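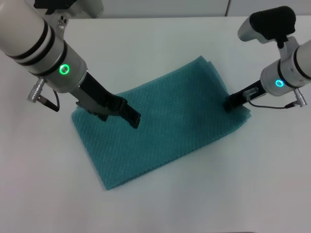 Figure 7.1 A teal towel, folded, on a white table.

Chapter 7
Towels and Small Linens

In this chapter you will learn to
sort towels by use and by fabric
fold a towel to suit the shelf it is going to
square up a fold that has gone crooked
set up a linen cupboard so that stock is rotated

Key terms: nap, selvedge, hem, terry, waffle weave, twill, leading edge, par level

Chapter 6 ended with the laundry coming out of the dryer. This chapter takes it from the dryer to the shelf. Students often expect folding to be the easy part of the unit, and for a single towel at home it is. In a guest house or a care residence the same job is done hundreds of times a week, by several people, and the results have to fit the same cupboard.

The laundry at Masanja Lodge is used as the working case for Chapters 6 to 9. When Hiba Nimri took over as linen supervisor there, she had every piece in the building brought down and tallied over two days in December. The total was 1,161 pieces, and almost 30 of those were tea towels that had been shelved with the hand towels. Both were folded to the same width, and from the front of the shelf the two stacks looked alike. The lodge now folds tea towels in quarters and hand towels in thirds.

7.1 What the fabric does

A towel's weave affects how it folds. Terry has loops on one or both faces, and it is bulky. Two layers of terry will hold together without slipping, but four layers make a thick fold that springs open. Waffle weave has a grid of raised ridges with hollows between them. It is lighter than terry of the same size and it stretches a little on the diagonal, so a towel pulled by its corners can go out of square. Twill has fine slanted lines and a flatter surface. It takes a sharp crease and keeps it.

Texture is not always easy to judge by eye. Look at Figure 7.1 again. The surface has a fine diagonal texture that could be either a waffle or a twill, and you would want the cloth in your hand before deciding. Rub it between finger and thumb. Waffle weave feels hollow and gives slightly under pressure. Twill feels firm.

Colour is the other thing people sort by, and many workplaces assign a colour to each area. Learn the scheme where you work. Do not assume that a scheme from one building applies in the next.

7.2 The work surface

Fold on a table that is clean, smooth and at about the height of your hip. A light-coloured top makes lint and stray threads easy to see. Wipe it before you begin and again whenever you change from one type of linen to another. The table should be at least as wide as the largest towel laid flat. Where it is not, make the first fold in the air, holding the towel by the two corners of a short side, and finish on the table.

7.3 Straight edges and rumpled edges

Every folded towel has a leading edge, the smooth folded side that faces out when it is on the shelf. The near edge of the towel in Figure 7.1 is fairly straight. The far edge has a raised fold where the layers have been pushed up. A towel shelved in that condition takes up more height at one side, and a stack of 20 will lean.

To square up a rumpled edge:

Hold the straight edge still with one hand flat on the cloth.
Lift the upper layers at the rumpled side and lay them down again away from you.
Smooth from the middle outward. Do not press down on the ridge, as this sets a false crease.
Turn the towel so its long side is parallel to the table edge and check the corners.

If the corners still do not meet, open the towel out completely and start over. It is quicker than correcting one layer at a time.

Before you read on

Take three towels of different fabrics from home or from the classroom cupboard. Fold each one in thirds lengthwise and then in half. Stack them and measure the height of the stack at each of its four corners. Write the measurements in your workbook. You will need them for Activity 7B, where the same towels are folded for the deep shelving used at Masanja Lodge and for the narrow shelving in the Trestard plan on the facing page.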